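Truster Robotics Club: Frequently Asked Questions
Simulation Track, June session 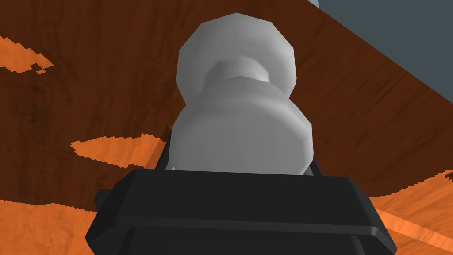
Do I need to know how to code?
A little helps. If you can write a loop and feel bad about it afterward, you're ready. The first 2 meetings are catch-up for everybody else.

What do we do all session?
Pick things up and put them down again, in simulation, until the arm does it without you. Beginners start with one simple object. Clutter comes later, once you've stopped celebrating every grasp.

Will I get to use a real arm?
In the second half, if your code passes the Jia checklist. The simulator forgives a bad joint limit. The arm makes a noise you'll remember.

Why do the objects look so blocky?
Low-detail models run faster on school laptops. You can turn the detail up at home and listen to your fan.

How big are the teams?
3 people. Teams of 5 were tried once and produced four spectators.

Is there a competition?
Yes, the Brarkiva Cup. Each team gets 11 attempts, and a dropped piece counts as an attempt — so does a piece launched off the table, however impressive the distance.

My gripper closes on nothing. Is it broken?
Check your units. Then check them again, in meters this time.

When is sign-up due?
12 June 2021. Forms go in the Zuvevska box by the lab door.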